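A white table and paper cups: talking with the owner of Juten

5/15/22

Juten has been serving tea and coffee in Clesstead for six years, first from a folding table at the Saturday market site and now from a room behind the old feed store. The owner does most of her work there at one white table, with a few colored paper cups. We talked to her about how a drink gets onto the menu and why she still uses paper to try it out.

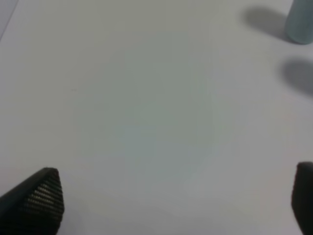
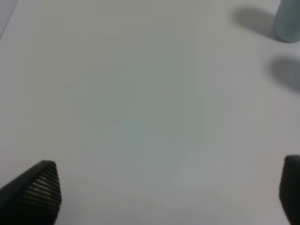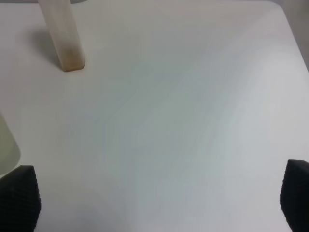
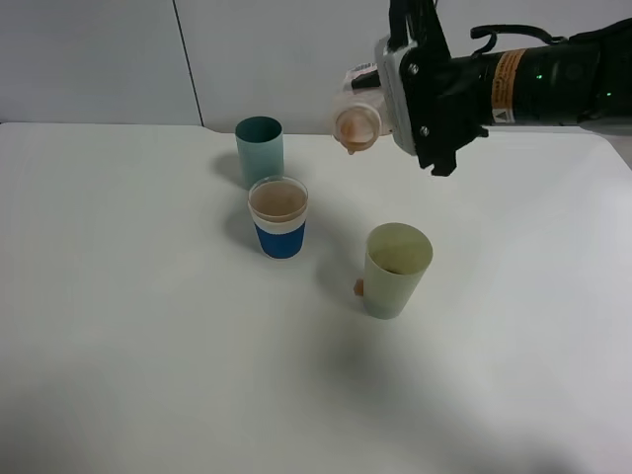 She says the table came before nearly everything else in the room. "I bought it the week I signed the lease. I wanted white and I wanted it plain. My old table was dark and I was always holding the cup up to the window to see what I had."

The main thing she looks at is color. A milk tea that comes out too gray has usually been brewed too short, she says, and one that goes orange has sat too long on the leaves. She will make the same drink four or five times in a morning and change one thing each time. The amounts go in a spiral notebook, along with the color of the cup.

"That's how I keep track," she says. "Blue is the one on the menu now. Green is whatever I'm trying. If I have a third one going I use another green, or whatever is left in the sleeve, and I write it down. I got caught once when I didn't write it down and I never did find out which one everybody liked."

The drink she has spent the most time on is called Ding, a black tea with toasted barley and milk. It went on the menu in January. The first version used 80 milliliters of milk in a 246 milliliter cup, and she thought it was thin. She raised the milk, then lowered the barley, then put the barley back. The whole thing took some 210 cups.

Customers ask why she doesn't do her testing in glass, where the drink would be easier to see. She tried it for a month. "It tasted different. The people who buy it are going to drink it out of paper, so I drink it out of paper. A glass also takes the heat differently and I was letting things get cold." She has china for people who stay, but most of her orders are to go.

The cups come from Hesto, a small supplier two counties over. She had a cheaper source at first and dropped it after a run of bad seams. Now when a new carton arrives she takes a few from the top and a few from the bottom, fills them with hot water and leaves them standing on a dry napkin for half an hour. Then she presses on the sides.

"A good one gives a little and comes back," she says. "A bad one goes soft down by the bottom. Down there is where you want to look. People look at the rim."

She fills high when she is tasting, close to the rim, and she knows it makes a mess. "When I fill it halfway I drink it all and then I want another one. With a full cup I take two sips and leave it alone." Spills are wiped up with a damp cloth, then a dry one. She has given up on spray cleaners at the tasting table. The smell stays, and she says she can pick it up in a light tea for an hour afterward.

On an ordinary weekday the shop goes through fewer cups than she would have guessed when she started. The best day so far was last fall's street fair -- 268 drinks, two of them dropped on the way out the door. She ran out of lids before she ran out of tea.

Next is a cold drink for the summer. She has a roasted green tea she likes and a syrup she doesn't, and she is thinking of leaving the syrup out and letting people add their own. The cold cups will be a separate order. Hesto has sent samples in two sizes, and she hasn't opened the larger ones yet.

Juten is open mornings until one, and the tasting table is in the back room, to the left of the counter.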